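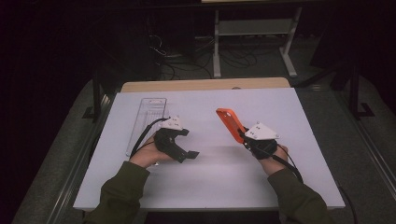 Two hands over a white tabletop, dark green sleeves.

A thread on tables in small apartments. I moved to a smaller place in June and for many weeks I have read, measured and asked people about one single piece of furniture. Maybe it helps somebody who is in the same situation.

My old table was a heavy one from the parents of my neighbor. It went through the door of the new kitchen only without legs, and afterwards no chair could be pulled out on the window side. We ate like this for a week, three persons on two sides.

First thing I learned: do not measure the table, measure the chairs. A chair which is pushed in needs little place. A chair with a person on it who wants to stand up needs a lot. I put newspaper on the floor in the shape of the table and sat there with a real chair. Very silly to look at, very useful.

Leave the newspaper for one full day. In the morning I thought my plan was perfect. In the evening I opened the oven and the oven door was lying on the sports pages.

Second thing is the height. Most dining tables I tried were nearly the same, but the part under the top is very different. Some have a deep wooden board below the edge, where the legs are fixed. If you have long legs, or chairs with arms, this board is your enemy. Bring your own chair to the shop if you can carry it. I did this at Schnyder and they were friendly about it.

The lady there, Regula Trummer, has sold tables for 30 years. I asked her what people regret the most. She said the corners. Everybody looks at the top and the color, and then they live with sharp corners at the exact height of a small child or of a hip.

My hip can confirm.

Round or rectangular? I wanted round so much. Round is nice for talking, and you can always put one more person. But a round table does not like a wall. It stands in the room like a guest who did not find a seat. In a narrow kitchen I would take rectangular with soft corners, or oval if you find one that you can pay.

Folding tables. There are two families. In one, the sides hang down and you lift them. In the other, a second board hides below the first and you pull it out. I tried both. The hanging sides are quick, but when they are down you have no place for the knees. The hidden board is good for the knees but you must take everything from the table first, also the hot soup.

I looked a long time at a model named Irkstead. Hanging sides, two small drawers, very pretty. The drawers open only when the sides are up. I asked in the shop if this is a mistake and the young man closed and opened it several times and then went to ask a colleague.

The surface. This was the most difficult for me, and I changed my opinion two times. White is bright and makes a dark kitchen friendlier. It also shows coffee, curry, pencil, and the blue from cheap newspapers. Dark shows dust and every crumb of bread. The middle colors of wood forgive the most.

If you buy white, ask for a small piece of the same material and treat it badly at home. Put turmeric on it and go to bed. I did this with four samples. One was yellow in the morning and remained yellow. I will not say the name of the maker, it was an old sample and maybe they do it better now.

Oiled wood or lacquered wood? My friend Veronika Aebischer has an oiled table and she loves it like a horse. She rubs it twice a year, the whole apartment smells of it, and when there is a scratch she sands the place a little and puts new oil. With lacquer you have peace for a long time, but a deep scratch stays a deep scratch.

I know myself. I do not rub anything twice a year. So for me lacquer.

Money. The new table I liked best was 1240, without chairs. For me too much for a thing on which the cat will sleep. The cheapest one I would have in my home was 200, used. I began to look seriously at used ones after this.

Rules for used tables, learned the slow way. Put both hands flat on the top and push it from side to side. A little movement can be a loose screw. If it moves like a boat, look underneath before you pay.

Look underneath anyway. You see old repairs, glue, sometimes the name of a child with a felt pen. Kilian Mayrhofer, who repairs furniture in my street, lies down on the floor in the home of strangers to do it. He says the top is what the seller cleaned and the bottom is what the seller forgot.

Smell it too. Smoke goes out of wood very slowly. I drove one Saturday to see a beautiful table in a house near the lake and I could smell it from the stairs. The owner did not smell anything at all, she was very kind and gave me plums.

Ask if the legs come off, and ask if the seller still has the tool. I now own a tool for a table which I did not buy. Long story.

A question I got in the replies: do you need a tablecloth? Where I grew up a table without cloth was a table with a problem. My aunt Liesl Prantl had one for each day and one for the priest. Today I use it only when there are guests. A thick felt under the cloth makes the plates quiet, and I like this more than I expected.

Another question was about light. Hang the lamp after the table has its final place, please. I did the opposite. My lamp hangs nicely over the way to the balcony and tall people say hello to it with the forehead. A longer cable and a hook in the ceiling is the usual solution, mine is still in the bag.

For two persons who also work at home: think about what happens with the papers at dinner. We have a flat wooden tray. At six everything goes on the tray and the tray goes on the shelf. It takes less than 15 seconds when we are both in a good mood.

What we took finally: a used beech table, rectangular, one board to pull out, from a couple who moved to Tirura and could not bring it. It has a burned ring from a pot on one side. This side is now at the wall – and the cat, whose name is Banda, has decided the ring is her place.

Carrying it up was more work than finding it. Third floor, and the stairs make a turn. Aurelia Ammann from the first floor held the door and gave directions, and I understood left when she said right – my fault, I was walking backwards.

Small things I bought after: felt for the legs (the kind with a nail, the glued ones move away), and a narrow bench for the wall side. The bench was the best idea. You push it fully under the table when you clean.

One correction to my post about folding tables. Several people wrote that there are models with hanging sides where the legs stand far out, so the knees have place also when the sides are down. I have not seen one in a shop here. If you own one, please write me how it stands when somebody leans on the end of it.

And to the person who asked for the turmeric test: I left it the whole night, mixed with a spoon of oil, under a small glass bowl. Wash with dish soap and warm water, then look at it by the window.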